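**Hello, and come in!** I'm Mahnaz Zamani and I run Zutova, a small language school above the dry cleaner's on Saarinen Street in Andside. We teach Persian and Finnish to grown-ups, in the evenings mostly, and yes, we know it's an odd pair. I'll get to that.

I'm writing this page myself (the last one was put together by a nephew who's very good with computers and had never been to a lesson), so forgive me if it wanders.

## How we got going

I started out teaching Persian at my kitchen table. My first pupil was a woman from down the road who was about to meet her daughter-in-law's family and wanted to be able to say something other than thank you. She brought her sister the next week, the sister brought a man from her choir, and before long I was borrowing chairs from upstairs and my husband was eating his dinner standing up in the hall.

So I went looking for a room. The one I found was much too big for me, but the other person at the viewing was Sointu Niskanen, who wanted somewhere to teach Finnish and thought it was much too big for her. We had a coffee. By the second coffee we were arguing about what colour to paint the stairs, and we signed the lease together. The stairs are yellow. I wanted green.

## What a lesson is like

Small! We stop at nine people in a class and we won't squeeze in a tenth, however nicely you ask. You sit round one long table, there's tea, and you'll be talking before you've got your coat off. I don't mean perfect sentences. In my beginners' class we spend the whole first evening on greetings, and since Persian has a great many ways of asking how somebody is, and how their mother is, and whether they're tired, that fills the time very happily.

Sointu does things differently. She's fond of silence, for one thing, and she'll wait for you to find the word for as long as it takes. Her pupils tell me it's terrifying for a fortnight and then lovely. She also has everybody learn a song in the first month, usually something about rain.

Reading and writing come in from the third week with me. People worry about the alphabet far more than they need to. It runs from right to left, some of the letters change shape depending on where they sit, and most of my beginners can read a shop sign by the end of term. Finnish looks friendlier on the page and then the endings get you!

## Who comes

All sorts. We have people who've married into a language, people who grew up hearing one and never learned to speak it back, a retired bus driver who has been to Tampere every winter for years and only now decided to find out what everyone was saying. One couple are both learning, but he does Persian and she does Finnish, and I'd love to hear what goes on at their breakfast.

You don't need to have been good at languages at school. I was hopeless at French.

## Odds and ends

Term fees are £256 for an evening class, and that covers your books and the tea. We shut for the whole of July (I go to my aunt's, Sointu goes to a lake) and start again after that. If you miss a week, tell us and we'll send you the notes.

There's a lending shelf on the landing with films, cookbooks, children's stories and a truly enormous dictionary. Take what you like and write your name in the red book. The cookbooks never seem to come back, so if you've got the one with the pomegranate on the cover, I'm not cross, I'd just like the rice page.

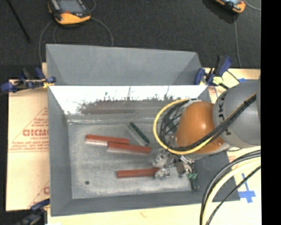
*Reddish-brown bars in a grey bin.*

On the last Thursday of each month we hold Flello, our supper club, and you can come whether or not you're in a class. Everyone brings a dish and there's a bit of talking practice, with Persian at the window end and Finnish by the door. Swapping ends halfway through is allowed. My saffron rice goes quickly, and so do Sointu's cardamom buns, so don't turn up late.

## Finding us

We're at 53 Saarinen Street, up the yellow stairs. The bell sticks, so give it a good push. Buses stop right opposite and there's a rail for bikes at the side. The stairs are steep, I'm afraid, and there's no lift, but we also teach a daytime class on the ground floor at the library, so do ask me about that one.

If you're not sure which level you are, ring and have a chat with one of us. It takes ten minutes and we don't mark you. I'm in most afternoons from two o'clock, and Sointu answers the phone in the mornings.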